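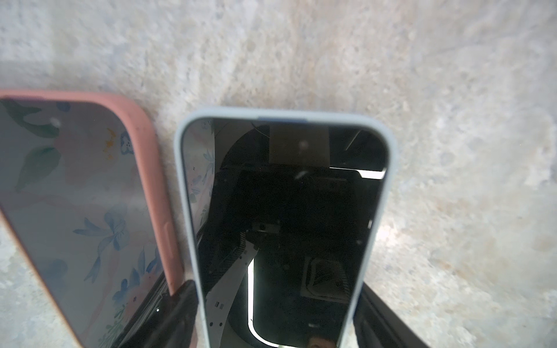

Two phones in silicone-style cases on the counter at our Ganport shop

About Porkerar

Most phone cases are sold on promises. Military grade, drop tested, protects against everything. We read those boxes too, and we don't believe most of what's printed on them. Drop tested from what height, onto what floor, how many times? The box rarely says.

Porkerar is a small shop in Ganport that sells cases, screen glass and chargers, and fixes phones when the first two didn't help. We stock 34 kinds of case. The wholesale catalog we order from lists 2061, and we have tried enough of them to feel fine about leaving the rest alone.

What we look at before a case goes on the wall

Side buttons come first. A molded cover over a side key should press with a normal thumb, and plenty of them don't. Then corners. Thick and rounded is usually a good start, though a thick corner on a loose case does very little. Then the rim, which should sit higher than the screen. If it doesn't, putting the phone face down on stone is a bad idea at any price.

Color is up to you. Pink does not protect better than blue, and we have had customers who were told otherwise about "reinforced" shades at another store.

Things we won't tell you

That a case makes your phone unbreakable. That you need a new one every year. That the costlier one is better – our own Brurnlow line is among the cheapest we carry, and some people still prefer the Bùi cases for the grip. Try both at the counter.

Repairs

Last July we did 260 screen repairs, many on phones that came in wearing a case. Simple screen jobs take up to 2 hours if we have the part. If fixing it costs more than the phone is worth, we'll say so before we open it.

Page last updated June 16, 2026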